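Section 4: Submitting a self-tape to the Flammont casting portal

Revised 2021-07-08. Replaces the January edition, which told everyone to post a disc.

Before you start

You will need a Flammont account, your sides (the pages of script the casting office sent you), a quiet room and a reader. A reader is the person who says all the other lines. Choose somebody who can read aloud without acting better than you.

Check which production you are taping for. The portal lists open calls by working title, and working titles are chosen to put off the press. "Bosteck" is the police drama. "Achterberg" is the comedy about the ski lodge. Every season a few people send a very moving interrogation to the ski lodge.

4.1 Setting up your profile

1. Sign in and open My Profile.

2. Enter your professional name exactly as it should appear in the credits. Capital letters are not corrected later.

3. Fill in Playing Age. This is a range, and the portal will not accept one wider than 15 years, however good your skin is.

4. Fill in Skills. Tick only what you could do tomorrow morning in front of strangers. "Horse riding" means at a canter.

5. Upload one headshot and press Save. The page does not save itself, and the warning that appears when you leave is easy to mistake for an advert.

Note: The biography box holds 400 characters. Drama school, two or three credits and your home town will fit. The story of how you gave up accountancy will not.
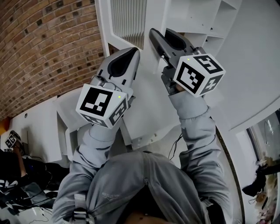 4.2 Recording the tape

1. Turn your phone on its side. Upright tapes are accepted by the portal and then sent back by the casting office, usually after the deadline.

2. Place the reader just beside the lens, at your eye height. You look at the reader. You do not look at the lens unless the sides say so.

3. Record your ident as a separate clip: name, height, where you are based, and the part. Say it as yourself. Casting would like to meet you once before you become a grieving harbour master.

4. Record each scene as its own clip. Do not add music, titles or a fade to black.

5. Watch everything back with the sound on, all the way through. Fridges are louder than you think.

Caution: Do not use real knives, real whisky or a real dog. Mime is perfectly acceptable - a set of keys or a mug is fine if the scene leans on it.

4.3 Uploading

1. Open the call and choose Add Clips. You may send up to 2 takes of each scene. If you send both, make them different. A second take that is the first one slightly sadder helps no one.

2. Name your files surname, part, scene, take. The Vistville office received 3,278 tapes for its last open call, and a great many of them were called "final final".

3. Wait for the green tick beside each clip. The bar will sit at 99 per cent for a while. Leave it alone, and leave the tab open.

4. Press Submit. You will get an email with a reference number. If nothing has come after 32 minutes, look in your junk folder, then see Section 7.

Caution: Submit closes the entry for good. You can't swap a clip afterwards, and the help desk can't either, although they are very nice about it.

4.4 After you have submitted

Your entry will show one of three labels.

Received: the files arrived in one piece.

Viewed: somebody has opened at least one clip. It does not say how much of it they watched, and we have been asked many times to keep it that way.

Closed: the part has been cast or the call has ended. If you are wanted for a recall, you or your agent will be telephoned before this label appears.

Note: Refreshing the page does not move you up the list. Tapes are deleted from the portal when the call closes, so keep your own copies if you want them for a showreel.

To withdraw from a call, see Section 5.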